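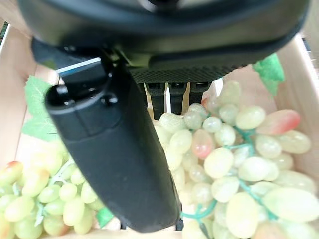 I've worn the same pair of Brandão trousers to work twice a week since January, and enough people have asked about them that I'm putting it all in one thread.

1/ They're a high-waisted wide leg in a wool blend, navy, with one pleat on each side. I paid 319 for them at full price. That is more than I had ever spent on trousers, and I thought about it for most of a month before ordering.

2/ Brandão started as a tailoring workshop that made uniforms for hotels. The women's line came later. You can still see the uniform side in the clothes: deep pockets, wide seam allowances, a waistband with a strip of grippy tape inside so your shirt stays put.

3/ Sizing. I'm between sizes in most brands. I went with the larger one and had the waist taken in. The hip and thigh fit right from the start, and those are the hard parts to alter. The waist took my tailor one evening.

4/ If you're under 5'5" you will need them hemmed. The inseam comes long on purpose and there are four inches of extra fabric folded up inside, so tall people can let them down too. Bring the shoes you plan to wear. I brought flats and then wanted heels, and had to go back.

5/ The fabric creases behind the knee after a long drive. It hangs out overnight. I steam them every third wear and have dry cleaned them once.

6/ A few people asked how they compare with the Skerkon pair that was all over everyone's feed last fall. I owned those for a while. The Skerkon cut is very good from the front. The back rise is too low for me when I sit, and the lining only goes to mid-thigh, so the wool itched. I sold them for less than half what I paid.

7/ Skerkon does better with jackets. I have the short boxy one in gray and I'd buy it again. Sleeves are narrow, so don't plan on a thick sweater under it.

8/ Cheaper option: Nirnavow. Their wide leg is polyester and viscose and it was 48 on sale when I picked up a pair for travel. The shape is close to the Brandão. It gets static in winter, and the zipper feels light. For a suitcase and a conference room it does the job.

9/ One warning on the Nirnavow pair. The black and the navy are different cuts, even though they're listed under the same style. The black has a flat front and sits lower. I returned the black and kept the navy.

10/ What I wear on top, since that was the other question. Mostly a fitted knit with a crew neck, tucked in. A wide leg needs something close to the body up top or I disappear in it. On warmer days, a sleeveless shell. I've tried it with an untucked button-down and didn't like it.

11/ Shoes. Pointed flats, a low block heel, or a plain white sneaker if the hem is short enough. Ankle boots work if the shaft is slim. A chunky boot makes the leg catch and you spend the day pulling it loose.

12/ Belt: I don't wear one. The loops are narrow and my only good belt doesn't go through them. This is my main complaint about the trousers, along with the hook closure, which came loose in the second month. I sewed it back on with button thread and it has held.

13/ Resale. I check the listings on Grerngate most mornings with my coffee. Brandão turns up there in small sizes and very large sizes, hardly ever in the middle. Search by fabric as well as by name, because a lot of sellers leave the brand out of the title and put it in the last photo.

14/ Also on Grerngate — ask for the flat waist measurement before you pay. Sellers list the tag size, and a good share of these have been altered. Mine would be listed wrong too.

15/ There's a full vintage Brandão suit on there at the moment from the hotel years, double-breasted, brass buttons, for 809. I don't need it. I've looked at it every day this week. The shoulders are too wide for me and a shoulder is expensive to change.

16/ Someone asked if I'd buy a second pair. Yes, in the dark brown, if it comes back. The store told me by email that they restock tailoring in small batches and don't take names. So I check.

17/ Colors they have right now are navy, black, and a pale stone. The stone is thinner than the other two and shows pocket outlines. I tried it on in the store and put it back.

18/ I'll add a photo of the inside waistband and the hem when I've got them out for steaming. If you have the brown pair and you've washed it at home, tell me what setting you used.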